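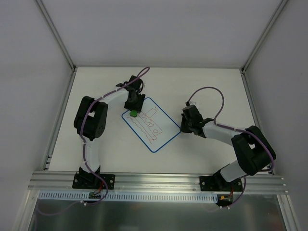
Small whiteboard with blue border and line drawing in red, turned at an angle on the table.

Care and Use of Small Whiteboards
Susard Learning Resources -- Shared Equipment Guides
Last revised: 2022-02-27

This guide applies to the small dry-erase boards kept at the Simik and Seol sites. It covers drawing on a board, erasing it, and returning it to storage. Large wall-mounted boards are covered in a separate guide.

Before you begin

Each board should be signed out at the supply desk with the following items:

One dry-erase marker, in red, black or blue
One felt eraser
2 lint-free cloths
One spray bottle of board cleaner

Check the marker label before removing the cap. Permanent markers and dry-erase markers are stored on the same floor at Seol and have been returned to the wrong bins in the past. If a marker is not clearly labeled as dry-erase, do not use it.

Drawing on the board

Lay the board flat on a clean table. It may be turned to any angle that suits the person drawing; a long shape is often easier to fit along the diagonal, as with the narrow rectangle in the drawing shown on this page.

Draw the largest outline first and add smaller shapes inside it afterward. The four small rounded outlines in the rectangle are a useful exercise in spacing: make a light dot for each one, check the gaps, and then draw the outlines. Wavy lines should be drawn slowly, with the forearm resting on the table and the wrist clear of the board.

Use a fine-tip marker for detail. Chisel tips are suitable for lettering and for filling in solid areas, but they leave a heavy deposit of ink that takes longer to dry. Keep hands and sleeves off fresh lines. Replace the cap between strokes if you stop to consult a reference sheet.

Erasing

Erase the board at the end of each session. Ink left overnight can usually be removed with the felt eraser alone. Ink left for a week or more may leave a faint shadow.

1. Hold the board steady with one hand at the border.
2. Wipe with the felt eraser in straight strokes, working from one edge to the other. Circular strokes spread the pigment.
3. Go over the corners separately. Residue collects where the writing surface meets the border.
4. Spray cleaner onto a cloth -- never directly onto the board -- and wipe the whole face.
5. Dry with the second cloth.

If a shadow remains, trace over it with a fresh dry-erase marker, wait a few seconds, and wipe again. The solvent in the new ink will often lift the old. This treatment may be repeated once. Boards that still show marks should be set aside with a repair tag.

Do not use scouring pads, powdered cleanser or paper towels on any board.

Storage

Boards are stored upright in the slotted rack, face to back, with a sheet of plain paper between them. They should not be stacked flat. Markers are stored on their sides, and spray bottles are kept on the lower shelf with the nozzle closed.

The rack at Simik was replaced in August and has wider slots. Boards with a raised border fit only in these slots and should be returned to Simik, even when they were signed out elsewhere.

Replacement supplies may be requested with form Lellelex, available at either supply desk.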